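Forum des Landesfachkreises Amateurfußball
Bereich: Vereinsführung und Spielbetrieb
Thema: Trainerwechsel während der laufenden Saison – Anhörung des Mannschaftsrats verbindlich regeln?

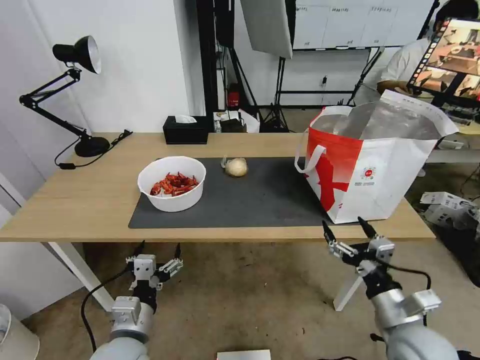 Beitrag 1 – Geschaeftsstelle_Vilgate

Sehr geehrte Mitglieder,
der Vorstand der SpVgg Vilgate beabsichtigt, der Mitgliederversammlung im Mai eine Änderung der Geschäftsordnung vorzulegen. Danach soll vor jeder Abberufung eines Cheftrainers der Mannschaftsrat angehört werden. Die Anhörung hätte beratenden Charakter, das Ergebnis wäre im Protokoll festzuhalten. Anlass sind zwei vorzeitige Trennungen in der abgelaufenen Spielzeit, die im Verein mit 472 stimmberechtigten Mitgliedern erheblichen Unmut ausgelöst haben. Wir bitten um Mitteilung, ob andere Vereine vergleichbare Regelungen kennen und welche Fristen dort gelten.

Beitrag 2 – Spielausschuss_Prutham

Beim TSV Prutham besteht eine solche Bestimmung seit 7 Jahren. Der Mannschaftsrat erhält Gelegenheit zur Stellungnahme, mündlich oder in Textform. Der Vorstand ist an die Stellungnahme nicht gebunden. Die Erfahrungen sind überwiegend positiv. Eine Abberufung wurde nach der Anhörung zurückgestellt, der betreffende Trainer hat die Mannschaft anschließend bis zum Saisonende betreut.

Beitrag 3 – Abteilungsleitung_Flollwood

Dieser Einschätzung kann ich mich nicht anschließen. Die Entscheidung über den Trainer obliegt dem Organ, das den Vertrag geschlossen hat. Wird die Mannschaft förmlich beteiligt, entsteht bei den Spielern der Eindruck eines Vetorechts. In Flollwood wurde der Inhalt einer Anhörung noch am selben Abend außerhalb des Vereins bekannt. Das Verhältnis zwischen Trainer und Kader war danach nicht mehr herzustellen, obwohl der Vorstand ihn zunächst halten wollte. Wir haben die Regelung wieder gestrichen.

Beitrag 4 – Spielausschuss_Prutham

Das geschilderte Problem betrifft die Vertraulichkeit. Bei uns unterzeichnen die Mitglieder des Mannschaftsrats zu Beginn der Amtszeit eine entsprechende Erklärung. Ein Verstoß führt zum Ausschluss aus dem Gremium.

Beitrag 5 – Abteilungsleitung_Flollwood

Eine solche Erklärung lag auch bei uns vor. Sie wurde von sämtlichen Beteiligten unterschrieben.

Beitrag 6 – Satzungsfragen_Semaan

Aus Sicht des FC Semaan sind zwei Ebenen zu trennen. Die Abberufung aus der sportlichen Verantwortung ist eine vereinsinterne Maßnahme. Die Beendigung des Vertrags richtet sich nach dessen Inhalt und nach den gesetzlichen Vorschriften. Eine Anhörung nach der Geschäftsordnung sollte sich ausdrücklich nur auf die erste Ebene beziehen. Andernfalls droht Streit darüber, ob eine unterbliebene Anhörung die Kündigung berührt. Ich empfehle, den Wortlaut vor der Versammlung rechtlich prüfen zu lassen.

Zur Frist: Unser Vertragsmuster sieht für Trainer der ersten Mannschaft 30 Tage zum Monatsende vor. Die Freistellung kann sofort erfolgen.

Beitrag 7 – Jugendkoordination_77

Ich bitte zu berücksichtigen, dass im Nachwuchsbereich andere Maßstäbe gelten. Eine Anhörung Minderjähriger zur Person ihres Trainers halte ich für unangemessen. Der Geltungsbereich wäre auf die Seniorenmannschaften zu beschränken.

Beitrag 8 – Geschaeftsstelle_Vilgate

Wir danken für die Hinweise. Die Beschränkung auf den Seniorenbereich wird in den Entwurf übernommen, ebenso die Klarstellung zum Vertragsverhältnis. Hinsichtlich der Vertraulichkeit besteht im Vorstand noch keine einheitliche Auffassung – erwogen wird, ausschließlich den Mannschaftskapitän und dessen Stellvertreter anzuhören. Kann Prutham den Wortlaut der dortigen Bestimmung zur Verfügung stellen?

Beitrag 9 – Spielausschuss_Prutham

Der Text geht Ihnen per Direktnachricht zu. Bitte beachten Sie, dass Absatz 2 derzeit überarbeitet wird.

Beitrag 10 – Abteilungsleitung_Flollwood

Auch bei einem verkleinerten Kreis bleibe ich bei meinen Bedenken. Der Kapitän gerät gegenüber Trainer und Mitspielern in eine Lage, die man einem Ehrenamtlichen nicht zumuten sollte. Ein vertrauliches Gespräch des sportlichen Leiters mit der Mannschaft ist auch ohne Geschäftsordnung jederzeit möglich.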